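How Does a Robot Pick Up a Shirt?

A robot arm has no brain. It follows a program, and the program has to answer one question over and over: what should I do next?

At Nultetti, the program is called Kanent. It starts with a picture of the laundry and looks for a spot to grab.
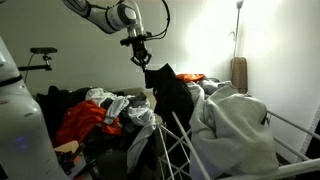 Cúc Dương asks why it can't just learn what a shirt looks like. It can, a little. But a crumpled shirt has a new shape every time, so Kanent looks for folds that stick up.

Each fold gets a score from 0 to 100. A score of 90 is a good place to grab. A score of 20 is a poor one.

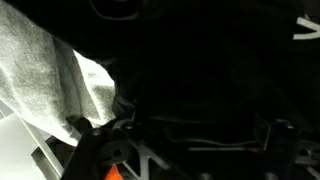

Black cloth is hard to score. It has few shadows for the program to read, so two pieces can look like one.

Next comes planning. The program picks a path for the arm that doesn't bump into anything. 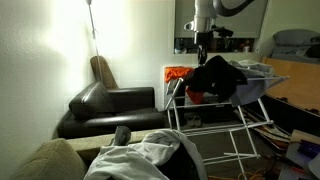
A path is a list of small moves. One path had 13 of them. The program checks every move before the motors start.
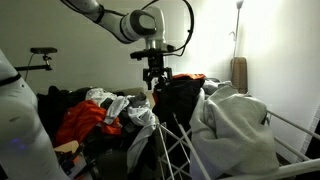
Last, the fingers close. If they close all the way, they missed, and Kanent takes a new picture.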